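Rolleck Wire Shelf Basket, small, white: my take after a summer of use

I bought this in August when my pantry had reached the point where opening the door meant catching something. I'd been looking at the Hernent version too, the one with the bamboo top, but it costs twice as much and I wanted a pair. So two Rollecks it was, from the housewares place in Eltdale, and I carried them home on the bus like a very boring set of luggage.

First thing to know is that it's a basket and a shelf in one. You can use it open side up and throw onions in it, but I've only done that once. Where it earns its space is turned so the open side faces you, with something on top and something underneath. My shelves are 16 inches apart, which is a ridiculous gap for a can of beans, and this splits it into two levels I can use. No tools, no screws, nothing to hang. You set it down and you're done!

The wire is thin, and that worried me. I put a full canister of flour on top the first night and kept going back to check on it (I'm like that). It was fine. I wouldn't stack the cast iron on it, but food containers, a bag of rice, the big jar of oats, all good. The box says nothing about a weight limit, which annoyed me a little. 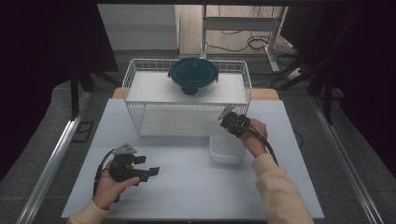
My favorite thing to keep up top is a round container with a lid, the wider the better. Tiny things are a pain. Spice jars tip because their bottoms are hardly bigger than the gaps in the grid, and I lost a whole row of them reaching for the cumin. If you want it for spices, cut a piece of shelf liner to fit, or slide a little tray on there. I have a couple of small plastic trays from an old Ospina drawer set and one of those did the trick. Tea bags go in the other one, on the bottom level, and I can pull the whole thing out when someone wants to choose.

Cleaning is so-so. Crumbs fall straight through, great, but syrup does not, and I spent a good ten minutes with an old toothbrush going around every little square. I haven't tried the dishwasher because I don't trust coated wire in there. So far there's no rust on either of mine, and one of them lives right by the sink, so I'm hopeful.

Other complaints. The feet, or what should be feet, are just wire, so it slides on a smooth shelf if you bump it. I stuck a few clear bumper dots underneath and now it stays put. Also, one of mine came very slightly bent and rocked until I pushed on the corner with my palm. It took two seconds, but still, it was new. And the white does show coffee.

I've since moved one over to the counter, where it holds leftovers containers waiting for their lids to turn up, and I like it there even more than in the pantry. It looks light, you can see straight through the sides, and it doesn't make a small kitchen feel smaller the way a solid shelf would. My sister-in-law has already asked where it came from.

Would I buy it again? Yep, and I'm thinking about a third for under the bathroom sink, if I can work out how to get it around the pipe. Four stars from me. I'd go to five if they'd put rubber feet on it.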